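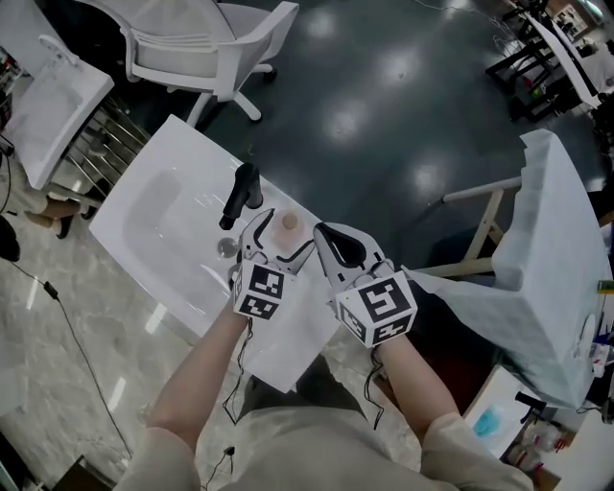
Brelley Pond is a freshwater pond and marsh on the west side of Fosville, and it's the spot I end up recommending whenever somebody wants herons close enough to see their toes. The whole preserve covers 100 acres, most of it cattail marsh and wet woods, with the open water sitting over on the western side. If you want a quick idea of the shape, look at the sink in the photo: a shallow oval bowl, set off to the left with a lot of flat surface beside it. Swap that white countertop for cattails and mud and you've pretty much got the map! Kamel Creek comes in from the north and leaves through a low culvert under the road.

Name and history

The pond is named for the old Brelley farm, and the east bank still has a line of fence posts from the pasture days (the kingfishers love them). It wasn't always this wet. Cows grazed here until the creek was dammed by beavers, the ditches filled up, and the family gave up on mowing it. The town later bought the land and put in the boardwalk, which is 1,976 feet long from the parking lot to the far platform. I know the exact figure from the sign at the trailhead, which also has a very optimistic painting of an otter. I've never seen an otter here. Muskrats, sure.

Birds

The preserve checklist stands at 106 species, and that includes a few one-time visitors that I wouldn't plan a trip around. Great blue herons are here nearly all year and leave only when the pond freezes solid. Green herons turn up in spring and nest in the willows along the creek. They're small and hunched and easy to walk right past, so check every low branch over the water. Great egrets are mostly a late summer thing, and August is the best month for them, when the water drops and the fish get crowded into the middle. One evening I had 40 egrets in front of the platform and a memory card with room for maybe three more shots, which I'm still a little sore about.

Wood ducks use the nest boxes in the back woods. Red-winged blackbirds are everywhere and will yell at you. American bitterns have been heard in the cattails, and I did finally get a photo of one, if you count a striped neck and half an eye behind a lot of reeds (I count it). Red-shouldered hawks hunt the wet woods and call all morning long, though the blue jays do such a good imitation that I've stopped trusting my ears.

Reptiles and other wildlife

Painted turtles pile up on the logs by the first bend, and there's usually one big snapper lurking near the culvert. Northern water snakes bask on the rocks and on the boardwalk itself. They aren't venomous, but they will bite if you pick them up, so please don't! The herons eat the smaller ones, and it's quite a tussle to watch, with the snake wrapped around the bill and the bird looking thoroughly put out. Bullfrogs start calling in late spring, green frogs sound like somebody plucking a loose banjo string, and the dragonflies are worth a macro lens all on their own.

Gado Platform

The covered deck at the end of the boardwalk is called Gado Platform. It faces west, so mornings are the time for photos, with the light behind you and the herons working the near edge. By late afternoon you're shooting straight into the glare, although the silhouettes can be gorgeous. The railing is a good height for resting a long lens. The boards bounce when people walk, so I wait until everybody has settled before I try anything at a slow shutter speed.

Visiting

Parking is free and the gate opens at sunrise. The boardwalk is flat the whole way and fine for strollers and wheelchairs, but the dirt path through the back woods floods every spring and the mud there has eaten one of my boots. Dogs aren't allowed past the trailhead. Bring bug spray from May on, and wear a hat if you plan to stand under the swallow nests at the platform.

Last updated 26 June 2019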